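Visit report: open day at the Clanau, Porgate

Published 22/09/2021

Shares 18 | Comments 2

Members of the Association's live comedy section attended the open day held by the Clanau theatre in Porgate. The purpose of the visit was to see how a large receiving house has adapted itself to stand-up comedy, a form for which it was not built, and to bring back any practice that smaller venues in membership might use. The report follows the order of the day. It does not cover the theatre's drama or music work, except where these affect the comedy programme.

The building

The Clanau has 1,479 seats on three levels. It opened as a variety house, passed through a long period as a cinema and returned to live use after the town bought the freehold. Comedy now fills more nights in its calendar than any other kind of show. Most of these are single dates by touring acts, with a small number of mixed bills and one annual run of pantomime.

Visitors were received in the stalls foyer and divided into two parties. Our party began in the upper circle, where the front of house team explained the main difficulty of the room. The distance from the back row to the stage is such that small facial movements are lost, and a comedian who has come up through clubs will often rely on them. The theatre does not use side screens as a matter of course. It offers them to the touring company at the time of booking, and it reported that acts are divided on the question. Some feel that a screen draws the audience's eyes away from the stage and delays the laugh. Where screens are declined, the upper circle is sold at a lower price and described plainly on the booking page as a distant view.

The party was invited to sit in several parts of the house while a member of staff spoke from the stage without amplification and then with it. The stalls under the overhang of the circle were noticeably dull. A line of small speakers has been fixed along the underside of the overhang to deal with this, and with these switched on the speech was clear in every seat we tried. The staff said that the timing of these speakers had taken longer to set than their installation.

Stage and backstage

For comedy the Clanau brings its performers well forward of the proscenium. A shallow platform covers the orchestra pit and places the microphone stand within a short distance of the front row. The house tabs are normally kept closed behind the performer, which reduces the apparent size of the stage and saves the touring company the cost of a backdrop. A stool, a small table and a straight microphone stand are kept in the wings at all times. Our members were pleased to note that a spare stand is also kept, this being an item which many venues overlook.

The lighting state for stand-up is simple. A warm general cover is used over the front platform, with one follow spot held in reserve. The front rows of the stalls are lit at a very low level throughout, so that the performer can see faces when speaking to the audience. The chief electrician demonstrated the effect of removing this light, and from the stage the auditorium became wholly black. Several members of our party who had never stood on a large stage found this instructive.

A cue light at the front edge of the platform tells the act how much time is left. It shows amber when five minutes remain and red when the time is spent. On mixed bills the compère has a separate light in the wings. The theatre has tried a countdown clock and has withdrawn it after complaints that it could be seen from the boxes.

The dressing rooms are on two floors, with the larger rooms at stage level. They are plain, clean and warm. Each has a show relay loudspeaker with its own volume control. The theatre asks touring companies to state their catering needs in writing, and it has found that the most common requests are for hot water, a kettle in the room and somewhere quiet to sit alone before the show. A room without a relay has been set aside for the last of these.

The Goicoechea Room

After a short break the party moved to the studio, known as the Goicoechea Room. This was formerly the scenery store, and it now holds 108 people on loose chairs. It is here that the theatre runs its new material nights, at which established comedians try out work in progress and newer acts are given short spots between them.

The manager of the studio spoke at some length about how these nights are arranged, and her account was the part of the day most useful to our smaller members. The chairs are set in curved rows with no centre aisle. The first row is placed close to the stage and is filled first, with stewards showing people to their seats in the order of arrival. When sales are low the back rows are removed before the doors open, and the audience is never asked to move forward once seated. The ceiling is low and has been left hard, on purpose, to return the sound of laughter to the room. The side walls carry heavy curtains, and these are drawn part of the way back when the house is full.

Newer acts apply through a form on the theatre's website and are booked for a spot in November or in the spring season. The theatre receives many more applications than it has places. Each applicant is given an answer, and those who are not offered a date may apply again after six months. Everyone who performs is paid, including those with the shortest spots. A recording of the set is given to the act afterwards and no copy is kept by the theatre.

Questions were asked about the handling of material that may cause offence. The theatre does not ask to see scripts. Its publicity gives a recommended age for each show and a short note on content where the company has supplied one. Complaints are answered by the duty manager on the night, and if they are made later in writing they are answered within ten working days. Members considered that this was a sensible arrangement and one that protected both the act and the steward at the door.

Ticketing and admission

The Clanau sells its tickets through Pistel, and a member of the box office gave a demonstration at a public terminal. Of most interest was the treatment of latecomers. In comedy a late arrival in the front stalls is likely to become part of the act, which some patrons enjoy and others greatly dislike. The theatre therefore marks the first few rows on the seating plan with a note that performers may speak to people seated there. Latecomers holding tickets for these rows are offered seats at the rear until the interval. The box office reported that refusals are rare.

Admission was rehearsed with the visitors taking the part of the audience. Tickets were checked at the outer doors and bags at a table inside. Our party passed through in good order, although the queue for the circle crossed the queue for the cloakroom at the foot of the stairs. We mentioned this to our hosts, who are aware of it and intend to move the cloakroom when funds allow.

Access for disabled patrons is good in the stalls and in the studio, and poor in the circle, where there is no lift. Captioned and interpreted performances are offered for the pantomime and for those touring comedians who agree to them. The interpreter is placed on the same platform as the performer and inside the same light. We commend this and would like to see it more widely taken up.

Matters for members

The section will circulate the theatre's seating plan for the studio, together with its standard letter to new acts, once permission has been received. Members who wish to attend the next open day should apply to the section office. Travel costs can be met for one person from each venue.

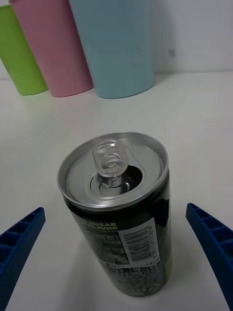 Noise from the audience during quiet passages was the last matter raised, in the closing discussion held in the stalls bar. Performers who had been consulted by the theatre named crisp packets first and drinks cans second, the sharp crack of a can being well able to spoil the pause before a line. Bar staff at the Clanau now open each can at the counter, with the tab bent upright and the flap pushed fully down into the drinking hole, so that it goes into the auditorium in the state illustrated and has no further sound to make. Glass is not allowed past the bar. Crisps are still sold before the show and at the interval, and the theatre will review that practice at the end of the season.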